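Shop Floor / Opinion

Stop re-teaching the arm. Clean the lens first

By Roman Pawlak, January

Every time the Zuno starts missing picks, somebody grabs the pendant and nudges the points. Two millimeters here, a bit of yaw there. Runs fine till lunch. Then it misses again and we nudge it back. 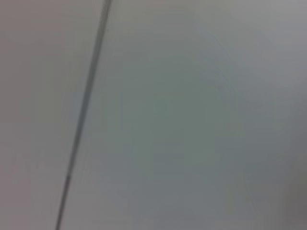

I think this is the worst habit in our trade and I've had it myself. Last month on the Cevcombe cell I moved 6 taught positions before I bothered to look at the wrist camera. Focus ring had crept. One set screw. Five minutes to fix, then most of a shift undoing my own "corrections".

So, my order now. Wipe the lens. Check the focus lock. Check the cable clamp, because a stiff cable will pull the bracket over slowly. Look at the live view up close and far away, not just at the pass/fail light. Then the mount bolts. Points last, and only with a backup saved under a name a stranger could read. I found a file called 1433_new_new on there. No idea whose.

Drelline wants the camera checked every 52 weeks. Way too long for a dusty bay, in my opinon. Do it at shift change, it costs nothing.

And write down what you touched. Pencil is fine. The log on our cell has three entries and two of them are mine.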